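Pliltton Party Booth Kit
Print this page | E-mail to a friend
Share (28) | Comments (7)

The Pliltton is our hire kit for anyone who has been told to "do a table" at a school fair, an open day or the sort of family birthday that acquires a theme. You get a black backdrop cloth, a stand to hang it from, a light timber-look table and a bag of big foam letters in colours a dentist's waiting room would be proud of. It goes up in 25 minutes with two people who are on speaking terms.

We started hiring it out from the Sukport warehouse in May, after a long run of customers asking for something cheaper than the Skakeck exhibition wall and less depressing than a bedsheet. The bedsheet remains the market leader. We are working on it.

The cloth

Black, matte and heavy enough to hang straight by itself after an hour or so. It will arrive with fold lines. You can steam them out, or you can hang it the evening before and let gravity do the job for nothing. Please don't iron it. The last person who ironed it now owns it.

It attracts lint the way a new ute attracts gravel, so there's a roller in the bag. If the roller has gone missing by the time the kit comes back, it goes on your invoice at cost.

The letters

Each bag holds 28 foam letters, which is a full alphabet plus a spare E and a spare A. If your organisation's name has three Ns in it, ring us before you book and we'll dig some out. Colours are mixed and we don't take requests – everyone wants the blue ones, and there are only so many blue ones.

They attach to the cloth with the hook tabs on the back. Start from the middle letter and work outwards. Customers who start from the left tend to discover, somewhere near the end, that the word is longer than the cloth.

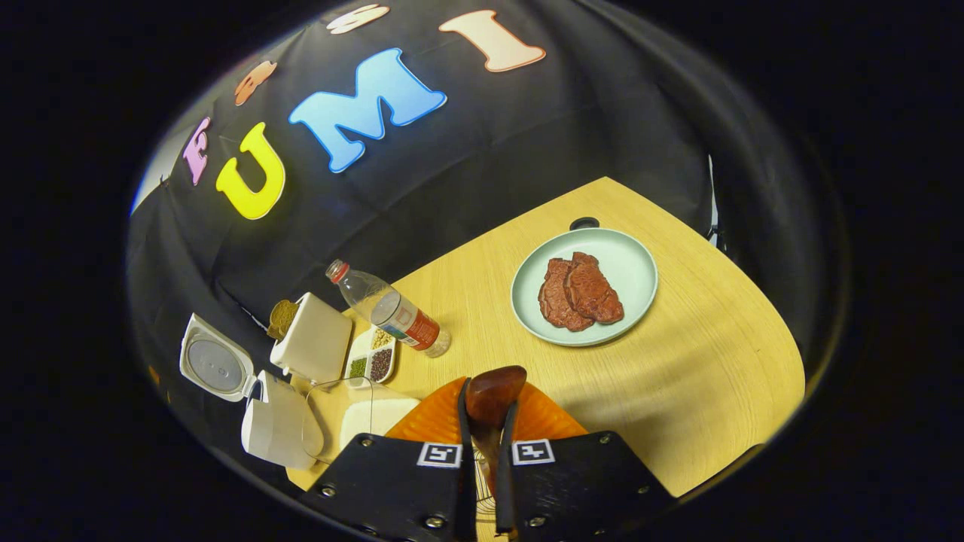
A gentle arc is easier to get right than a straight line, and it forgives more. A straight line that's out by a finger's width looks like a mistake. An arc that's out by the same amount looks like you went to art school. Step back to where your visitors will be standing before you press the tabs down hard, as they grip well once they've made up their minds.

The table

Pale, plain and wipeable. It will take a plate of food, a drink and the usual drift of trays and handouts without complaint, but hot pans need a mat under them and candles are out altogether. Red cordial should be wiped up straight away, or at least before we see it.

Legs lock with a click. If you haven't heard four clicks, don't put the pavlova on it.

What's in the kit

Backdrop cloth, black
Stand, in sections, with carry bag
Table
Foam letters, bag of 28
Lint roller (see above)
Instruction card, laminated after the first one was used as a coaster

Hire and returns

Standard hire is up to 7 days. Pick up from Sukport, or we deliver locally on a Friday if you book ahead. Returns go through the roller door on Tymoshchuk Lane, and if you come after hours you can leave the kit in the cage, zipped up.

Count the letters before you bring them back. We charge for missing ones, and we do check under the table first, so you may as well too.

Stock code 2039. The Skakeck wall, its carry cases and its considerably larger deposit are listed separately.

Print this page | E-mail to a friend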